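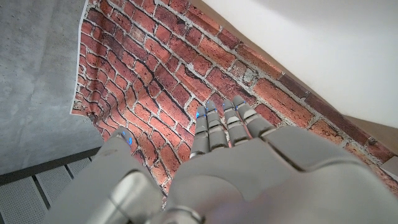 Clem Baxter
Setting editor, Farside

How to write a colony world entry

Entries for the shared setting go into the Farside wiki, and most of the ones sent back to their authors have the same few problems. Work through these steps before you submit. I use Pryor, an ice moon in the Vesex system, for the samples.

1. Start with the star and the distance
Give the star, the type of world, and the travel time from the nearest settled system. One sentence is enough. "Pryor is an ice moon of the second planet of Vesex, 13 months from Wadby by slow freighter." Leave the orbital math for the sidebar.

2. Say who settled it and who paid
A colony costs a fortune. Name the group that put up the money and what they wanted back. Pryor was founded in 2358 by a water company that sold ice to passing ships. If the founders went broke, say who took over the debt.

3. Set a population and check it
Pick a number and test it against the food supply. The first draft of Pryor had 731 people living off one greenhouse, and Rochelle Trevaskis caught it in review. We cut the population to nearly 50 and added a second greenhouse. Later growth can go in the history section.

4. Choose one shortage
Decide what the colony always runs low on. On Pryor it is metal. Then write down three everyday things that change as a result. Doors are cast from ice and fiber, tools are passed down in wills, and stealing a bolt gets you a court date.

5. Add one link to another entry
Use a trade route, a family, a lawsuit or a lost ship. Check the other page first so the dates match. If they don't, change yours, or leave a note on the talk page and wait for an answer.

6. Trim
Cut any paragraph that would fit a different planet without changes. Keep the main text under two screens, then set the status to "Ready for review."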